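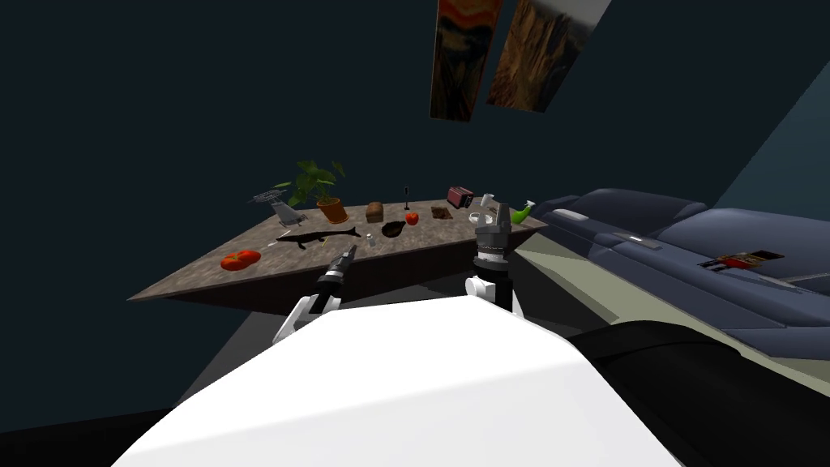
Você está comparando as duas políticas com a mesma semente de cena? Se cada uma sorteia os objetos por conta própria, a taxa de sucesso não quer dizer quase nada. Edita a pergunta e põe isso lá, por favor.

Pergunta: câmera do punho melhora no treino e some na avaliação, é normal?

Oi, gente! Editei conforme pediram no comentário: sim, mesma semente, mesma bancada, mesmos objetos para as duas políticas. Estou no mestrado e tentando reproduzir o resultado do método Prireo (aquele de juntar a visão da cabeça com a visão do punho antes de prever a ação) num robô de dois braços, tudo em simulação, rodando no Usum. A perda de validação cai bonitinha quando eu ligo as câmeras dos punhos. Aí vou avaliar com o robô rodando sozinho e o ganho desaparece, fica igual à versão só com a câmera da cabeça. Rodei 20 episódios para cada política, com 3 sementes de treino.

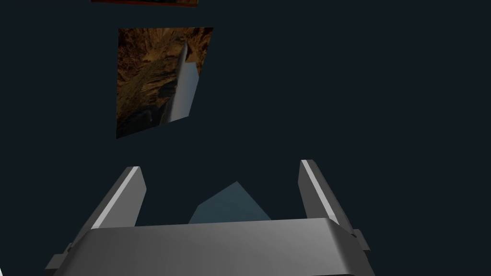 Punho, garra aberta.

O que me deixa cismada é que boa parte do que chega do punho é fundo escuro, a própria garra e um pedaço de textura de pedra. Pensei em cortar essas imagens do conjunto, mas aí fico com medo de estar mexendo nos dados até o resultado sair do jeito que eu quero (meu orientador ia adorar...).

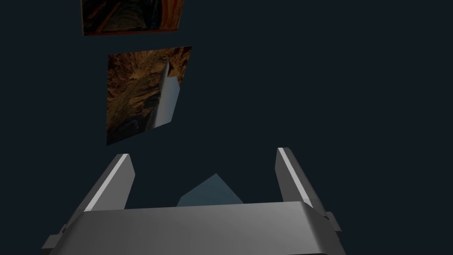 Também tentei congelar o codificador do punho e treinar só o resto, e não mudou nada que eu conseguisse notar. Alguém já passou por isso? Estou nessa desde setembro e já não sei se é bug meu ou se o efeito é pequeno mesmo.

Resposta 1 (aceita)

Passei por coisa bem parecida com o nosso código, o Nkosi, e no meu caso a rede estava decorando. Explico: quando a vista do punho varia pouco de um passo para o outro, ela entrega para a rede em que posição o braço está. A rede usa isso para copiar a ação anterior, a validação melhora (porque as demonstrações são suaves) e na hora de rodar solto não serve para nada.

Dois testes baratos antes de mexer nos dados:

1. Troque a imagem do punho por uma de outro episódio, no mesmo instante de tempo, e veja quanto a perda sobe. Se subir pouquinho, a rede não está olhando para os objetos.
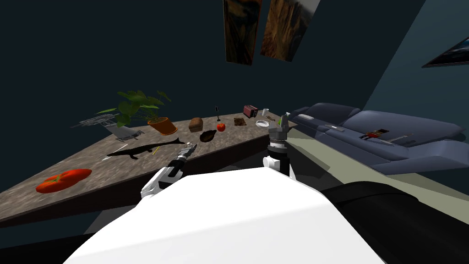 2. Separe a avaliação por fase: aproximação, contato e transporte. Eu esperaria ganho do punho só perto do contato, e uma média do episódio inteiro esconde isso fácil.

Sobre cortar quadros: não corta do teste de jeito nenhum! No treino dá para dar peso menor aos trechos longe do contato, só que escreve a regra antes de olhar o resultado e conta no texto que fez. E aumenta o número de episódios, viu, com tão poucos a variação engole qualquer coisa.

Resposta 2

Aumenta a taxa de aprendizado. Comigo funcionou.

Resposta 3

Não sei se ajuda, mas confere a sincronia. No pacote Bamton que eu uso, as câmeras dos punhos chegavam até 2 passos atrasadas em relação à da cabeça, e só na avaliação, porque no treino o carregador alinhava tudo. Perdi um tempão nisso. Salva o contador de passos junto com cada imagem e compara.

Comentário da autora: fiz o teste 1 ontem à noite e a perda quase não mexeu, então acho que é isso mesmo. Vou separar por fase e volto aqui. A sincronia ainda não olhei.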